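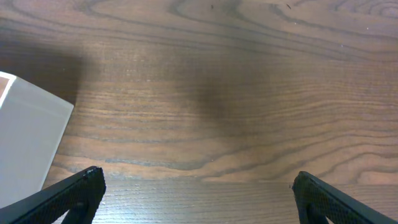 Clutdale library to lend out board games from next month

April 18, 2022

Good news for anyone who has ever bought a big box of cardboard bits, played it once and shoved it on top of the wardrobe. Clutdale library is going to start lending board games, and I for one will be there on the first morning with my card in my hand (assuming I can find my card, which was last seen in a coat I may have given away).

The collection opens with 500 games, all of them donated over the winter, and it will sit in the old newspaper room on the ground floor. You'll be able to take out two at a time and keep them for three weeks, the same as books. There's no charge if you already have a library card and no charge to get a card either, so that's that sorted. Late games will cost you 20p a day, up to a top limit of £3.

I popped in last week to have a nose round while the shelves were going up, and it's a much bigger room than I remembered. The long reading desks have gone from the middle and there are proper round tables now, so you can sit down and try a thing before you carry it home. I'm very pleased about this. I once lugged a railway game back from a jumble sale on the number 8 bus, all the way out to Besnard Road, and found it had rules in Dutch and no trains.

The shelves are set out by how long a game takes, which struck me as odd for a minute and then as completely right. Quick ones by the door, an hour or so along the window side, and the whole-Sunday monsters at the back where the microfilm used to be. There are coloured stickers for age as well. Jigsaws have their own corner and you're asked to write on the slip inside the lid if you find a piece missing – please do, because the staff can't possibly check them all and there's nothing worse than getting to the last bit of sky.
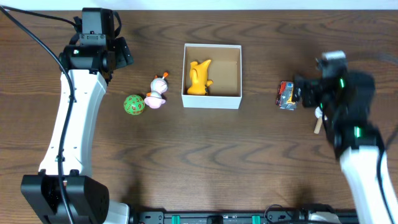

Now, the opening hours, which are a bit of a muddle. The games room will keep the same hours as the rest of the building on weekdays, but on Saturdays it shuts an hour earlier, at three. I asked why and was told it's to do with putting everything back in the right boxes. Fair enough! Anyone who has tidied up after a family Christmas will know how long that takes.

There will be a games evening once a month too, starting at half past six and finishing when the building has to be locked. You don't need to book and you don't need to bring anybody with you. I know a few people who'd like to play more but haven't got a house full of willing relations, and this sounds just the ticket for them. Tea and squash are laid on, but no hot drinks on the tables with the older games, please. Some of them go back to the sixties and the boxes are only just hanging on.

The money for the shelving came from the Konen Fund, which also paid for the new ramp at the side entrance, and Zoltetti, the café across the road, is giving a free slice of cake with any pot of tea if you show them your games slip on the day you borrow. I can't tell you how happy this makes me. Their lemon one is a thing of beauty and I've been looking for an excuse.

A few people have grumbled about losing the newspaper room, and I do have some sympathy. My dad used to sit in there every Thursday with the local papers and a bag of mints, and it was lovely and quiet. The papers haven't gone, though. They've moved upstairs next to local history, where there are four armchairs and better light, and the lift is working again after being out of action for most of the spring. The bound volumes are up there too, but you'll need to ask at the desk for those.

If you've got games of your own to pass on, the library is still taking them until the end of the month. They need to be complete, or very nearly, and they'd rather not have anything that runs on batteries. Leave them at the main desk with your name on a bit of paper if you'd like them back should they not be wanted. They have all the copies of the well-known property one that they could ever need (I saw the pile, it was up to my shoulder), but they're short of two-player games and anything suitable for under-fives.

There's also a request out for people who are good at explaining rules. It would be a couple of hours on a Saturday morning, and you'd get to choose which games you do. I've been told I'm not suited to this as I get too competitive, but if you've got more patience than me, leave your details at the desk or ring the library on extension 3284.

The full list of games will be on the library's website by the end of this week, and you'll be able to reserve them online in the same way as books. Reservations are held for five days. I've already got my eye on one about lighthouse keepers, so hands off.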